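**Girnlow cell, maintenance notes. Thread, because several people asked how I keep the two arms in order.**

1/ The cell is small: one table, white walls on three sides, two white arms. I take care of it alone since January. I am not a robot engineer by education, I learned on this machine.

2/ First rule I made for myself - before any work, power off and both arms down by hand. Never let them drop. The elbow joint is heavy and it will find your finger.

3/ Every 500 cycles I check the base bolts. I draw a line with paint marker across each bolt head and the plate. If the line is broken, the bolt moved. It takes two minutes, and I found a loose one on the left side this way.

4/ The cables are the part that wears first. In the old setup from Somdale they were tied tight to the arm, and at full reach the connector was pulled. Now I leave a big loop from the base up to the gripper. It looks untidy but I had no connector fault after this change.

5/ How big is the loop? I turn the wrist 180 degrees in both directions with power off and watch the cable. If it becomes straight at any point, I give more. If it touches the table, I take some back.

6/ Gripper fingers: wipe with a damp cloth, then dry cloth. With food tasks I do it after every session. Sugar is worse than oil, it dries in the small gap and the fingers begin to close slowly.

7/ The counter showed 2557 when I changed the left finger pads. The Jukholm pads are softer than the original ones, so I had to lower the closing force a little. Spoon handles are the hardest test for them.

8/ Table layout before a run: mat in the center, dish on the mat, spoon to the left of it, tray at the back. The mat also helps me with cleaning, I can lift it out and wash it in the sink.

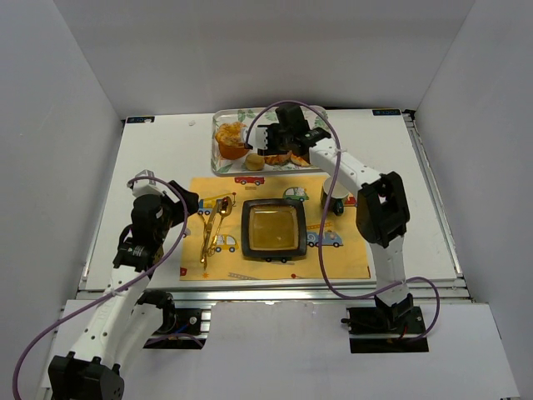

9/ After any work on a base I repeat the zero position, also when I am sure that nothing moved. Then one slow run with no liquid in the dish. I skipped this once and spent the whole evening with paper towels.

10/ Spare parts I keep in the drawer: one cable for each arm, finger pads, bolts, a Hong hex key set. The motor I don't keep, too expensive, and delivery is almost 500 km away by truck anyway.

11/ Next I want to write about the calibration of the right arm. It still goes a few millimeters too far when it reaches to the back of the table, and I don't know yet if it is the elbow or the base plate. If you had the same, please write me what it was.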